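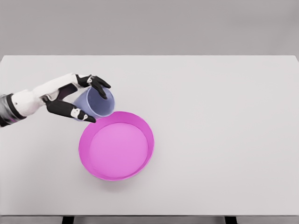

Hard Water, Slow Scale
Why towns on chalk and limestone are looking again at what comes out of the tap

Rain is soft when it falls. It picks up carbon dioxide in the soil, turns slightly acidic, and dissolves calcium and magnesium from whatever rock it passes through. In the Clokilbridge valley that rock is limestone, and the water reaches the treatment works already carrying most of the minerals it will deliver to the kitchen.

Hardness is not a health problem. It is a cost problem, and the cost falls almost entirely on the customer. When hard water is heated, dissolved calcium bicarbonate breaks down and leaves calcium carbonate on the nearest hot surface. In a water heater, that surface is the element or the bottom of the tank. Scale conducts heat poorly, so the burner runs longer for the same volume of hot water, and the metal beneath it runs hotter than it was designed to.

The Clokilbridge water district serves 2425 connections from two wells. In July it began a trial of central softening at the smaller of the two, using a pellet reactor supplied by Jarnen. Water is pumped upward through a bed of fine sand while lime is dosed at the base. Calcium carbonate forms on the grains, which grow into pellets and are drained off at intervals. Spent pellets leave the plant nearly dry, a practical advantage over older lime softening, which produces a wet sludge that has to be thickened and hauled.

The trial is due to run for six months. Its main variable is the target hardness. Water that is too soft can dissolve the protective mineral layer inside older pipes and raise the amount of metal in solution, so the plant blends treated and untreated water before it enters the main. Alkalinity and pH are checked after blending as well as at the reactor outlet.

Household ion exchange units work differently. They trade calcium and magnesium for sodium, then flush the resin with brine. The brine goes to the sewer, and conventional wastewater treatment does not remove chloride. Downstream of Clokilbridge the effluent enters the Kettle, a small river with low summer flow and little capacity for dilution. Jultura, the contractor that runs the sewage works, has asked the district to report chloride alongside hardness for the length of the trial.

Homeowners who already have a softener are advised to leave it in service but to reset it once the supply changes. Most units regenerate according to a hardness value entered at installation. If that value is never lowered, the unit keeps using salt at the old rate. Timer-based models need a longer interval between cycles, and the setting is usually found under the valve cover.

The larger well will stay on its present treatment until the trial data are in. Streets north of the rail line are fed from that source and will see no change in hardness this year.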